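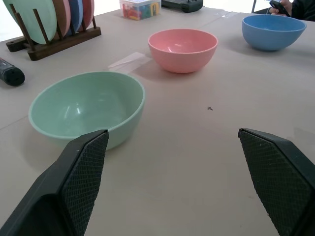
5/2/20 Bowl cell, right arm: finger pads and wrist cable

Carrying on from Lakshmi Marar's note in February about the right gripper closing late. She had it down as a software delay. I pulled the log and the command goes out on time, so I went looking at the hardware.

Cycle counter at start: 1,155 since the pads were last changed. That is well under what we normally get out of a set.

What I did, in order:

Parked both arms, cut the drive power, left the controller up so the counters would hold.

Wiped the finger pads with a damp cloth, then a dry one. The crosshatch holds a fine dust that you only find by rubbing a thumb across it. No solvent. The last set went hard after we used it.

Checked the finger screws. One on the lower finger took a quarter turn before it came up tight. Marked it with paint pen so we can tell if it backs out again.

Opened and closed by hand through the full stroke. Slight drag near the open end, gone after I re-seated the cable clip at the wrist. I think the cable was pulling on the housing whenever the arm reached across toward the middle of the table. That would fit with the late closing, which Lakshmi only saw on the far bowls.

Powered up, homed the gripper, ran the width check from the Plovthorpe sheet. It passed on the second try. The first failed because I had left the old offset in. New offset is 71, old one was 64. Saved under the Holovko profile, and the old value is in the comments if we need to go back. 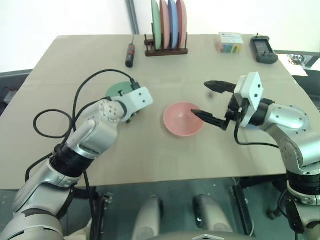

Next was the approach to the rim. We want one finger inside the bowl and one outside, and the wrist has to come in low enough that the outer finger doesn't ride up the wall. I stepped it in at slow speed and stopped short of closing each time. Ran 10 approaches on the pink bowl. Nine were fine. One touched the rim on the way down, so I raised the pre-grasp point slightly and repeated that one with no contact.

Left arm not touched today, apart from parking it. Its cable loop is bigger than I like and should get the same clip when the Hondevau parts arrive.

Still open:

Order a spare set of pads. Clultel part, number is inside the cabinet door.

Change the right pads at 1,905 whatever they look like.

Repeat the approaches at full speed, with closing, on green and blue as well as pink.

Lakshmi, please look at the paint mark before you start your next run and write down whether it has moved.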